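Breltmont Sessions: readme for the listening archive

Recordings and notes from the Breltmont record shop and its back room gigs. Version 2, replaces the one from December.
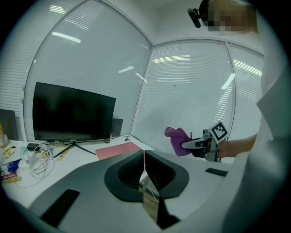
What you get: 487 audio files, one per song, plus one big table with a row for every record the shop has logged as sold or swapped (1,496 rows). Audio is wav, mono for the older stuff, stereo after the shop bought a proper desk. Table is csv, opens in anything.

Columns in the table
artist, title, label, year, format, condition, note
"note" is whatever the person on the till typed. Some of it is rude. Left in.
"year" is the year on the sleeve, so reissues look newer than the music is. Check before you plot anything.

Audio naming
night, then slot, then song. So 03_2_05 is third night, second act, fifth song. Soundchecks end in _sc. If there's no song title in the list it's because the band never gave us one.

Who's on it
Mostly local acts. Cultine played more than anyone, three sets, the last one has a hum all the way through from the bass amp. Grilier are on there twice, once under their old name Wu, same four people. Please credit them as Grilier, they asked.

Known problems
- 8 files clip badly in the loud bits. Listed in clipped.txt. No better copy exists.
- Talking between songs is cut where people in the crowd could be made out. Some cuts are rough, sorry
- Condition grades changed halfway through the table. Early rows use good/ok/bad, later ones use the usual shop grades. Havent merged them.
- Accents in artist names are broken in places. Will fix.
- Night six has no second act. Not a missing file, they didn't turn up.

Using it
Fine for listening, teaching, radio, writing about the scene. Not for adverts, and don't press it or sell it. Bands keep thier own songs. If you want one for a compilation ask the band first, then the shop.

Credit line: Breltmont Sessions, and the name of the act.

To do
Merge the grades. Flyer scans. Set lists for nights one to four, still in a box somewhere under the jazz section.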